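Sokine Skills Center Opens Free Evening Suture Practice for Nursing and Veterinary Students

New program gives students in the valley a place to practice their stitching after class, with coaching from working clinicians

The Sokine Skills Center is throwing its doors open in the evenings! Starting in May, nursing, veterinary technician, physician assistant and pre-med students from anywhere in the valley can come in after class, sit down at a bench with good light and a full set of instruments, and practice wound closure for as long as the building is open. There is no charge, and students do not need to be enrolled at any particular school.

The program is called Open Bench, and it grew out of a pilot held over the winter. Students signed up for 118 places in the pilot, and most of them asked for the same thing on their comment cards: more hours. Many had learned a simple interrupted stitch in one long afternoon and then gone weeks without holding a needle driver again.

"You can follow a demonstration perfectly and still find that your hands have forgotten it a month later," said Nermin Oral, director of the Sokine Skills Center. "I was that student. I practiced on orange peel at my kitchen table, and I would have loved a room like this one. We have the benches, we have the lamps, and until now we were locking up at five o'clock. That seemed like such a waste."

Open Bench will run in the second-floor teaching lab from 6 p.m. until 9:30 p.m. on four evenings a week during the academic term. Students can drop in for half an hour or stay for the whole evening. A coach will be in the room throughout, and coaches are nurses, surgical technologists, veterinarians and physicians who have given up an evening or two a month to be there. (Several of them asked to be put on the schedule before it had even been written, which made our spring very easy!)

The evenings have a loose structure. New students begin with instrument handling and the square knot, tied first on cord and then on fine suture. From there they move on to simple interrupted stitches, vertical and horizontal mattress stitches, running closures and buried stitches, at whatever pace suits them. A student who wants to spend three evenings on knots is welcome to do exactly that, and the coaches say those students often turn out to have the neatest work in the room.

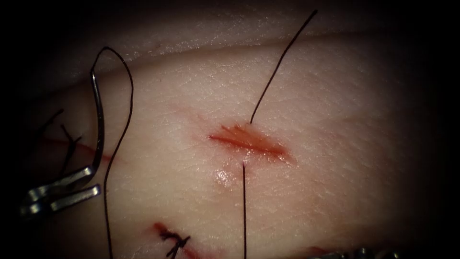
Short talks will be held at 7 p.m. on selected evenings, each one followed by time at the benches. Topics for the first term include choosing a needle, handling fragile skin, closing a wound under tension, when to leave a wound open, and talking with a nervous patient while you work. That last one comes straight from the comment cards. Students told us that keeping up a calm conversation and placing a stitch at the same time was much harder than either one alone, so coaches will take turns playing the patient, questions and all.

The opening of Open Bench also marks the end of a long renovation. The teaching lab, which had not been updated since the building was a textile school, has been fitted with adjustable benches, new task lighting and deep sinks. The room now covers 2,236 square feet, including a quiet corner with armchairs where students can read or eat dinner between sessions. The work was designed by Drornanance, a local architecture studio, which kept the tall north windows and the original maple floor. Anyone who remembers the old drop ceiling will be very happy to see it gone.

Supplies for the first year are being provided through a grant from the Sugawara Fund for Health Education. The grant pays for suture, needles, gloves, practice materials and sharps disposal, along with a travel allowance for students who come in from the far end of the valley. Students only need to bring a photo ID and a pair of closed-toe shoes. Long hair should be tied back, and bags can be left in the lockers outside the lab.

"What I enjoy most is seeing the veterinary students and the nursing students at the same table," Oral said. "They hold things a little differently, they worry about different things, and they pick up so much from each other. One evening in the winter they got into a long, cheerful argument about knots and I had to turn the lights off to get them to go home."

The center is also setting up a lending shelf. Students can check out an instrument roll containing a needle driver, tissue forceps and suture scissors for up to a week, so that they can keep up their knot tying at home. Rolls may be renewed once if no other student is waiting. Needles and blades stay in the lab.

An open house will be held for students, families and instructors before the first session. Visitors can tour the lab, meet the coaches, try a square knot for themselves and pick up a schedule of talks. Light food will be served by the Firnitz Café, whose kitchen is just downstairs and whose cardamom buns have already been promised to the coaches.

Instructors who would like to bring a class are asked to write ahead so that enough benches can be set aside. Open Bench is for practice and does not take the place of supervised clinical training, and attendance does not lead to a certificate. Coaches will gladly write a short note of feedback for any student who asks for one.

How to attend

Places are first come, first served, and roughly a third of the benches will be held each evening for students who have not been before. The lab is reached from the courtyard entrance, with an elevator to the left of the stairs. Bicycle racks are in the courtyard, and the number 7 bus stops across the street until late evening.

About the Sokine Skills Center

The Sokine Skills Center is a nonprofit teaching space for students and working professionals in human and animal health. It offers daytime courses, evening practice and refresher classes for people returning to clinical work after time away.

Media contact: Nermin Oral, Director, Sokine Skills Center. Interviews and visits to the teaching lab can be arranged through the center's front office.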